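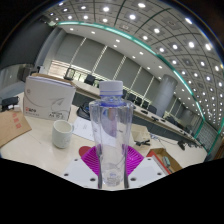 Rafia Marwat swears by bicarbonate for plastic bottles that smell stale, and says she gave up on vinegar years ago. I use both, on different days.

For a bottle that will be refilled a few times, put in a teaspoon of bicarbonate, fill with warm water, shake and leave overnight with the cap off. Rinse twice. Don't use boiling water, as thin plastic goes out of shape.

Caps need doing separately. Soak them in a mug with a drop of washing-up liquid for 40 minutes, then go round the thread with an old toothbrush.

Narrow necks: a spoonful of uncooked rice and 300 ml of soapy water, shaken hard, will shift a film from the bottom. Tip it through a sieve so the rice stays out of the drain.

Drying
Stand them upside down on a rack. A chopstick pushed through the slats holds a light one steady. Leave the caps off until the inside is fully dry.

Flasks
Same method, but check the seal. Mine had gone black underneath by July and a new one cost less than the postage. Prise it out with a teaspoon handle, never a knife.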